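Notes for the talk, May 30, 2020
Speaker: Sun-ja Bang
Working title: **When the finger lets go – a grip fault that we found too late**

Please speak slowly. Wait after each slide. Water is on the left.

## Opening

Good afternoon. I thank the organisers that they gave me this place in the programme. I will talk about a fault in our hand-held grippers, and how it travelled into our data and then into the robot arm in Pliseck. I am not proud of this story, but I think it is useful to hear.

In November we had 3,271 recordings of people picking up ordinary household things with the hand-held tool. The arm learned from these recordings. On the first test day it did well with boxes. With anything round or narrow it closed, lifted, and opened again by itself a little above the table.

(Pause. Somebody usually laughs here. It is fine.)

## What we believed first

We believed it was the arm. Wallner changed the motor controller and we lost 7 days. The fault stayed the same. Then we believed it was the software which reads the finger width, and we looked at the code line by line. The code was correct.

I should say clearly that an arm which opens without a command is a safety matter. Our arm was dropping plastic bottles, so we were relaxed about it. If it had been a glass or a kitchen knife, we would have stopped it on the first day. We should have stopped it on the first day.

## Where the fault was

Next slide. Leave it up while I explain the work.

The recordings are made in homes, on beds, tables and floors, with the things which people really own. One person works with two grippers, one in each hand. The fingers must open fully before each grasp, and the width is measured all the time.

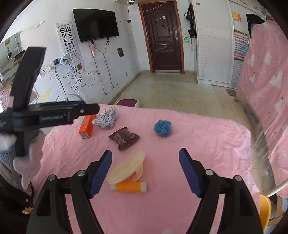

Flulska asked me at this point, when I gave the talk inside our group, whether the person holding the tool would not simply feel that the grip is slipping and squeeze harder. Yes, and this was exactly the problem. The person feels it and corrects it with the hand. The object stays in the fingers, the recording looks good, and we keep it.

The cause was a worn spring in the left tool of one pair. When the person relaxed the hand a little, the finger moved outwards. The person squeezed again. In the data we see a small opening movement after each lift. The arm copied the opening very well. It did not copy the second squeeze so well, as this was shorter and different each time.

We found 598 recordings with this pattern. All came from the same pair of tools.

(If time is short, skip to "What we changed".)

## Why we did not see it

- We checked the tools when they came from the workshop and never again.
- We looked at the video of the recordings, but hardly at the curve of the finger width.
- The people who recorded told us that the left one was "soft". It was written in a notebook. I read the notebook in Boston, on a visit, after the tests had failed.

The third point is the one I still think about.

## What we changed

Before each session the fingers are closed on a test block and held there for 70 seconds. If the width moves, the tool goes back to the workshop. The springs are replaced on a fixed plan – also if they feel good.

A complaint from the person with the tool now stops the session. It is not only a note any more.

On the arm, we added a rule that the gripper cannot open above the table unless the place for putting down is reached. We tested this rule with the old, bad model on purpose. It held the bottle.

## Questions

Probable question: did we delete the bad recordings? No. They are marked and kept apart, and we use them to test the check.

Probable question: can the same happen with the right tool? Yes. We have not seen it, but the spring is the same part.

Give the cable back to the technician before leaving the stage.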